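Informe de prácticas - Proyecto Skonside, brazo de mesa
Entregado el 2019-04-19

Nuestro encargo sonaba facilísimo: que el brazo dejara una regleta con su cable dentro de una cesta. Pues no. El fallo que nos comió medio curso fue el enganche del cable, y de eso va casi todo este informe (lo siento por quien esperase gráficas bonitas). 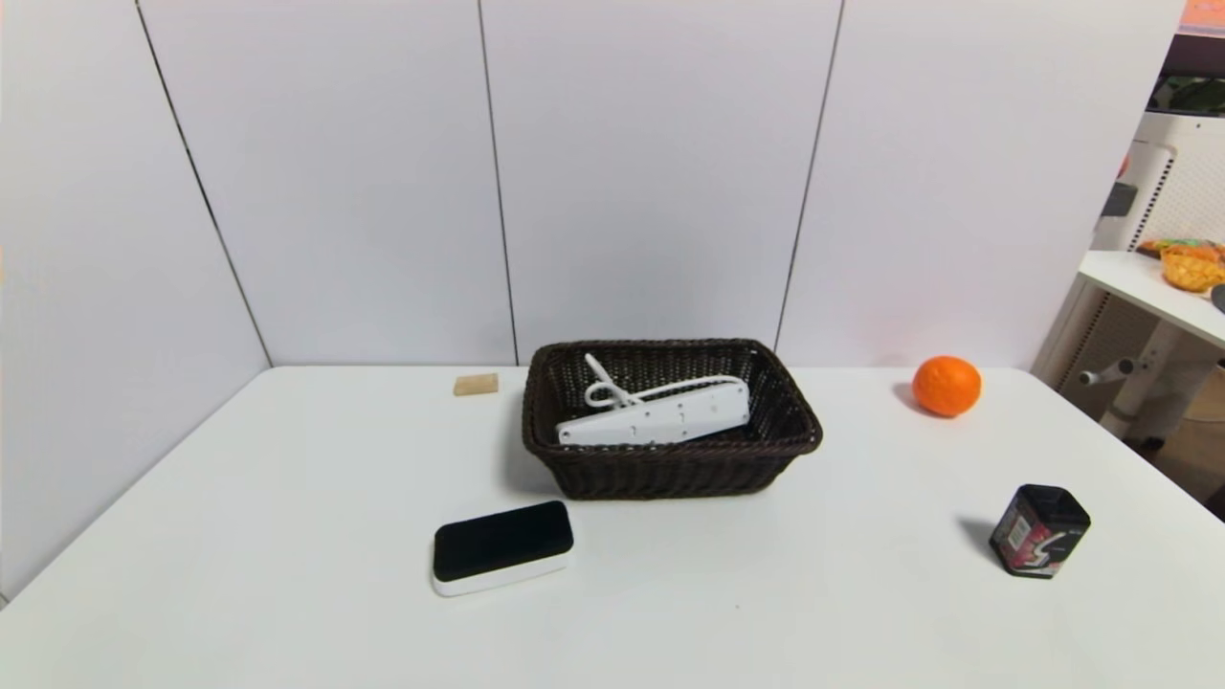 ¿Qué fallaba exactamente?
Al cerrar la pinza sobre el cable, el control leía una fuerza baja, daba el agarre por perdido y repetía el movimiento con más tirón.

En 227 ensayos registramos 65 paradas de emergencia, casi todas por lo mismo. Macario Zavala, mi compañero, se sentaba con la mano en la seta roja y yo cantaba los valores en voz alta - parecíamos dos locos, pero funcionaba bastante bien.

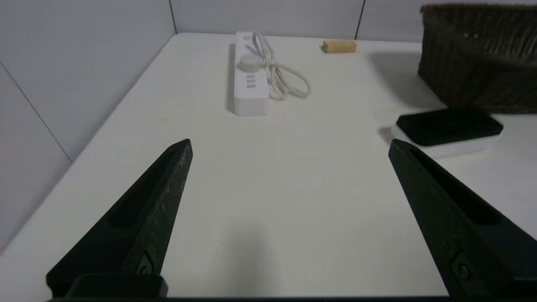 Lo primero que probamos fue bajar la velocidad de aproximación. Mejoró algo, aunque el tirón seguía ahí, y una tarde el programa Kuruc se quedó colgado con el motor de muñeca activo. ¡Menudo susto! Peter Koubek, nuestro tutor, nos hizo parar y escribir un protocolo antes de volver a encender nada.

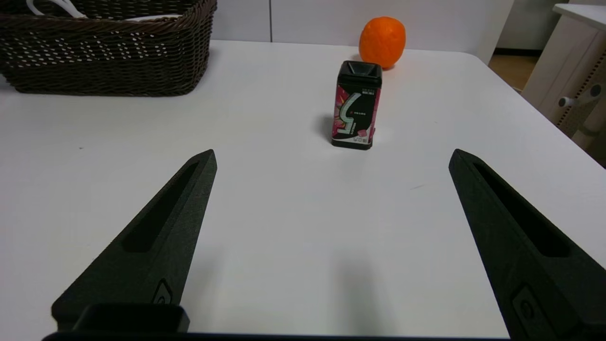

Con el protocolo nuevo, nadie mete la mano en la mesa sin cortar antes la corriente del brazo, y el programa se detiene solo si pasan 840 milisegundos sin lectura del sensor. También limitamos los reintentos a cinco (antes no había límite, fallo nuestro). 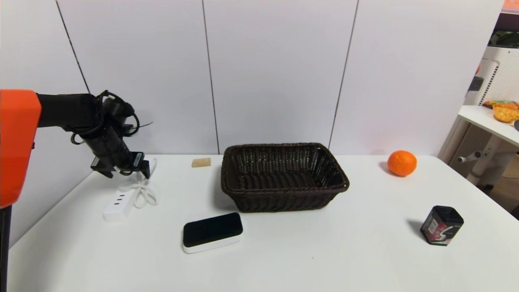

Después tocamos el umbral de fuerza, que venía pensado para objetos rígidos, y separamos el agarre del cable del agarre de la regleta. Queda pendiente repetir la serie completa en mayo con el sensor calibrado, y Macario quiere revisar el registro de Kuruc línea a línea por si el cuelgue vuelve a aparecer.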